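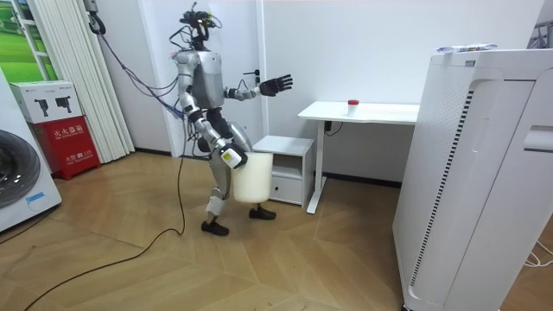 交换学习结束后如何申请学分认定

本页写给从 Nzioka 大学派出、已经结束或即将结束交换学期的本科生和硕士生，按先后顺序说明学分认定的办法。博士生的课程认定由导师和研究生办公室直接办理，不走这个流程。

更新日期：2026年1月18日

开始之前

学分认定和成绩换算是两件事。认定是指学院同意把你在外校修的某门课算作本校培养方案里的课，或者算作自由选修学分。换算是指成绩怎样写进本校成绩单。先认定，后换算，换算由教务处统一做，学生不用提交申请。

你需要准备：

出发前签过的学习协议，包括之后的每一次修改
外校开具的正式成绩单
每门课的课程大纲，写明学时、内容、考核方式和参考书目
外校的学分制度说明（一般印在成绩单背面，没有的话到对方教务网站下载）
本校学号和 Plemivon 系统的登录账号

成绩单必须是正式版本。从外校学生系统里导出的网页截图不收，对方学校盖章的电子版可以收，带验证码的电子版也可以收。有些学校要到学期结束后两个月才出成绩单，这种情况先看下面“成绩单还没到怎么办”一节。

第一步：核对学习协议

打开学习协议，把实际修完的课和协议上的课逐门对照。课程代码、课程名称、学分数三项都要一致。名称有小的出入（比如对方把“导论”改成了“基础”），在备注栏写一句即可。代码变了，需要对方的国际办公室出一封邮件说明，邮件另存为 PDF 一起上传。

协议里没有、到了之后才加选的课，也可以申请认定，但要走第四步的补充审查，时间会长一些。

第二步：查课程对照库

登录 Plemivon，在左侧菜单选“学分认定”，再选“课程对照库”。库里目前收了2,658门已经认定过的外校课程，可以按国家、学校和课程代码查。

查到了，而且认定年份在最近三年以内，直接点“引用此记录”，这门课就不用再交大纲。查到了但年份更早，仍要交大纲，审查老师会参考旧记录。没有查到，按新课处理，进入第三步。

搜索框对大小写不敏感，但对空格敏感。代码里带空格的学校（例如“MA 201”这种写法），请把有空格和没空格的都试一遍。

第三步：填写申请表

每门课填一张表，不要把几门课合在一张上。需要注意的栏目如下。

外校课程名称：填成绩单上的原文，不要自己翻译。括号里可以附中文译名。

拟认定为：从下拉菜单里选本校课程。如果没有对应的课，选“自由选修”。选“自由选修”的课不能抵必修学分，提交以后也不能再改成必修，想清楚再选。

学时：填总学时，包括讲授、讨论和实验。对方大纲只写了每周学时的，乘以教学周数。考试周不算在内。

内容对照说明：用自己的话说明两门课的内容有哪些重合，有哪些不同，不超过900字。这一栏是审查老师看得最细的地方。按章节对照写最清楚，例如“外校第二至五周对应本校第一、二章，本校第六章的内容外校没有讲”。不需要写自己学到了什么，也不需要评价授课老师。

大纲不是中文或英文的，要附译文。译文可以自己做，在末尾签名并写明日期。审查老师认为有必要时，会要求补交正式翻译件。

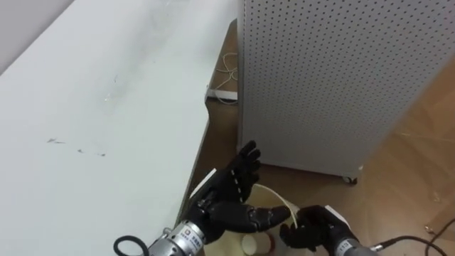 白色台面与一侧的冲孔板。

第四步：补充审查

下面几类课程需要补充审查：

学习协议之外加选的课
实验课和实习课
两门以上外校课合并抵一门本校课的
外校只给“通过/不通过”、没有分数的

补充审查由所在学院的课程组负责，工学院联系 Nafula Biwott，文理学院联系 Lilian Rweyemamu，其他学院看本院网页上的联系人。实验课除大纲外还要交实验目录和至少两份实验报告。报告上要有对方老师的评分或签字。

合并认定时，几门外校课的学分之和不能少于本校课程的学分。多出来的部分不退，也不能转到别的课上。

第五步：提交与等待

全部表格填好后，在“我的申请”页面一次提交。系统会生成一个申请编号，记下来，以后查询都用它。

提交后17个工作日内会有结果，补充审查的课程另计。状态栏可能出现以下几种情况：

“待受理”：材料还没有人看，这时可以自己撤回修改。
“审查中”：不能修改，有问题给学院发邮件。
“退回补件”：按批注补材料，从退回当天起两周内重新提交，过期作废。
“已认定”：流程结束，等成绩换算。
“不予认定”：可以申请一次复议，见后文。

三月是申请最集中的时候，回复会慢。赶着办毕业审核的同学请在申请表首页勾选“本学期毕业”，这类申请会先处理。

学分怎样折算

外校采用欧洲学分的，两个欧洲学分折一个本校学分，不足半个学分的舍去。采用其他制度的，按总学时折算，十六学时折一个学分，实验课三十二学时折一个学分。折算结果由系统自动算出，学生填的数字只作参考。

举例来说，一门六个欧洲学分的统计课，折三个本校学分。如果本校对应的课是四个学分，就不能单独抵这门课，可以选择与另一门课合并，或者认定为自由选修。

一次交换最多可以认定的学分，本科生为三十，硕士生为十五。超出的课程仍会列在成绩单附页上，不计入毕业学分。

成绩单还没到怎么办

可以先提交申请表和课程大纲，在成绩单一栏选“后补”。学院会先审内容，成绩单到了再确认。后补的期限是新学期开学后第八周的最后一天。到期仍没有成绩单的，请让对方国际办公室出一封信，写明预计寄出的时间，上传到同一栏，期限可以延一次。

从 Fumora 校区派出的同学，纸质成绩单默认寄到 Fumora 校区学生服务台，不寄主校区。去年有好几份就是在两个校区之间转来转去耽误的。要改收件地址，请在离开外校之前告诉对方。
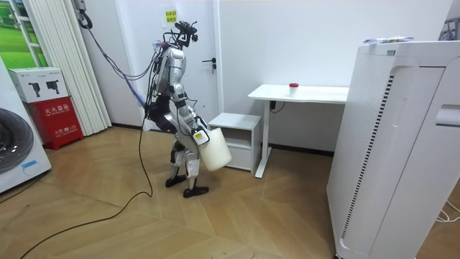 人形机器人，手提白色塑料壶。

复议

对“不予认定”的结果有不同意见，可以在收到通知后十个工作日内申请复议。复议要有新的材料，例如更详细的大纲、作业或试卷、对方任课老师的说明信。只重复原来的理由，不会受理。

复议由另一位老师审查。复议结果为最终结果。

常见的退件原因

大纲的学年和实际修课的学年不一致。很多学校网站上只放当年的大纲，旧的要向对方索取，最好在课程结束前就下载保存。

成绩单上的姓名和护照不一致，或者姓和名写反了。附一份护照首页复印件就行，不用重开成绩单。

文件太大。每个附件的上限是十兆，扫描时选灰度，分辨率三百即可。

把语言课申请认定为专业课。学校为交换生开的语言预备课只能认定为自由选修，上限两个学分。

同一门课在出发前已经在本校修过并且及格。这种情况不能再认定，内容难度更高也不行。

联系方式

系统登录问题找信息中心服务台。流程问题找国际交流办公室的 Mercy Urio，办公室在行政楼43室，上午接待，来之前请带上申请编号。课程内容方面的问题，办公室答不了，请直接问学院。

相关页面
出发前：怎样签学习协议
交换期间修改选课
成绩换算表（各国）
毕业审核时间安排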